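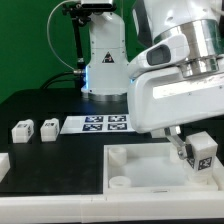
**Suqin Qin**
Moderadora da secção Robótica e Automação

Pessoal, como prometi, cá vai o relato do dia aberto da Olura, no sábado passado. Fui com a Ineke (que escreve mais abaixo, de certeza, porque discordámos o caminho todo até casa) e ficámos lá quase a tarde inteira. Chegámos às 15 h, que era a hora da segunda demonstração, e ainda apanhámos lugar à frente.

Gostei imenso! Eu ia à espera de vídeos, café e um senhor de fato a falar de produtividade, e afinal o que mostraram foi trabalho de bancada mesmo. Cubos brancos com etiquetas AprilTag, um braço a pegar-lhes e a levá-los para um tabuleiro branco pouco fundo, e no meio da mesa preta uma folha com quatro marcadores grandes, dois a dois, em azul-escuro. Perguntei para que servia a folha e a rapariga da demonstração explicou que é a referência de calibração: se alguém dá um encontrão na mesa, voltam a medir tudo a partir dali.

O projeto chama-se Tillov e é sobre arrumação de peças pequenas em tabuleiros, com dois braços na mesma mesa. Disseram que já têm 3.520 repetições gravadas. Alguém ao meu lado achou pouco, eu achei uma brutalidade, mas também nunca passei das 436 no meu braço caseiro (e metade delas foi para o lixo porque me esqueci de fixar a exposição da câmara, quem nunca).

Perguntas que levei daqui do fórum:
- Sim, deixam ver o código de calibração, mas não o de controlo.
- Não, não vendem as pinças em separado.
- A próxima visita é em setembro, com inscrição, grupos de 15.

**joaquim_servo** escreveu:
Obrigado pelo relato! Uma dúvida: os cubos saem todos com o marcador virado para o mesmo lado ou pegam-lhes de qualquer maneira? É que isso muda muito a conversa.

**Ineke De Bruijn** escreveu:
Cá estou eu, a desmancha-prazeres oficial. Joaquim, puseste o dedo na ferida. Eu estive de olho nisso e, tirando uma vez, foi sempre a pessoa da demonstração a pôr os cubos na mesa, direitinhos. Perguntei se podia ser eu a pôr um, meio torto, e disseram que naquela sessão não. Tudo bem, é a casa deles, mas então não me chamem àquilo arrumação autónoma.

E com marcador em tudo, desculpem lá, qualquer braço razoável faz aquilo. Na Ó Gríofa, onde trabalhei até ao ano passado, as peças chegavam riscadas, com óleo, umas em cima das outras, e não havia etiqueta nenhuma para ler.

**Suqin Qin** escreveu:
Ineke, mas eles disseram logo no início que os marcadores eram para medir o erro! Querem saber exatamente onde o cubo ficou, e depois comparam com o que o modelo achou que ia acontecer. Parece-me a maneira certa de começar, eu cá fazia igual.

**Ineke De Bruijn** escreveu:
Disseram, sim senhora. E no cartaz da entrada estava "pronto para a indústria". As duas coisas no mesmo dia é que me fazem comichão.

**pinca_torta** escreveu:
Eu fui de manhã e a minha sessão foi diferente, se calhar vale a pena juntar. Deixaram-nos ver o monitor com a câmara do punho e para mim foi a melhor parte do dia, muito mais do que ver o braço por fora. Percebe-se logo porque é que aquilo é difícil: tabuleiro branco, copinhos brancos lá dentro, cubos brancos. Ao perto fica tudo uma mancha clara com umas sombras nos cantos. Pedi a imagem e mandaram-ma por mail na segunda. 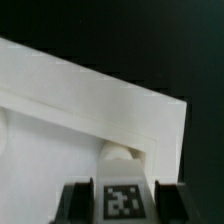
Fonte: Olura / projeto Tillov, câmara do punho. Partilhado com autorização.

Reparem no canto do tabuleiro, mesmo por cima da pinça: há o rebordo, depois um degrau fininho para dentro, e só depois o fundo. Eu no monitor confundia o degrau com o rebordo constantemente. E a peça redonda branca quase desaparece por trás da pinça. O marcador preto lê-se bem, um bocadinho desfocado, mas o resto... boa sorte a quem tiver de segmentar isto.

**joaquim_servo** escreveu:
Ui. Aqueles quadradinhos na borda do tabuleiro são compressão, não são? Aposto que estão a gravar com um débito baixíssimo. Com uma câmara destas eu nem tentava estimar profundidade.

**pinca_torta** escreveu:
Não sei dizer se é da gravação ou do ficheiro que me mandaram, já vem em jpeg. Mas no monitor também não estava uma maravilha.

**Loner** escreveu:
Eu leio sempre e nunca respondo, mas esta não resisto. Porque é que não usam simplesmente um tabuleiro preto? Resolvia-se metade.

**Suqin Qin** escreveu:
Bem-vindo, Loner! A mesa é preta, se puseres o tabuleiro preto perdes o rebordo contra a mesa, que agora até se distingue bem. Eu ia para um azul ou um amarelo, qualquer coisa que não fosse nem uma coisa nem outra.

**Ineke De Bruijn** escreveu:
Ou deixavam branco e resolviam o problema a sério, que nas fábricas ninguém pinta os tabuleiros para agradar à câmara. Nisto até os defendo, vejam lá!

**joaquim_servo** escreveu:
Registem a data, a Ineke defendeu alguém.

Agora a sério, e o segundo braço? Fazia alguma coisa ou estava só a enfeitar?

**Suqin Qin** escreveu:
Na nossa sessão ficou quase sempre lá atrás, com a luz azul acesa, ao pé do poste da câmara. Só o vi mexer-se no fim, para voltar à posição de repouso. Explicaram que a passagem de peças entre os dois ainda falha muito e que preferiam não a mostrar com gente à volta.

**pinca_torta** escreveu:
De manhã mostraram! Fizeram 7 passagens, vi o cubo cair em duas. A rapariga riu-se, apanhou-o e continuou, achei simpático. Se calhar foi por isso que à tarde cortaram essa parte do programa.

**Ineke De Bruijn** escreveu:
Pois eu preferia ter visto as quedas. Aprende-se mais com cinco minutos disso do que com uma tarde de cubos bem-comportados. Em setembro vou de manhã.

**Suqin Qin** escreveu:
Combinado, vamos as duas e tu levas as perguntas chatas. Quem quiser juntar-se ao grupo que responda aqui até ao fim da semana, que eu trato da inscrição de todos. E Joaquim, se fores, traz a tua câmara, que eles disseram que deixavam filmar desde que se pedisse à entrada.

**joaquim_servo** escreveu:
Contem comigo. Mais um lugar para o meu irmão, se der.

Tópicos recentes
Calibração olho-na-mão: o erro cresce nos cantos da mesa
Vendo dois servos, pouco uso
AprilTag impressa em papel mate ou autocolante?
Boleias para o dia aberto de setembro
Pinças paralelas: que dedos usam para peças lisas?
Apresentações dos novos membros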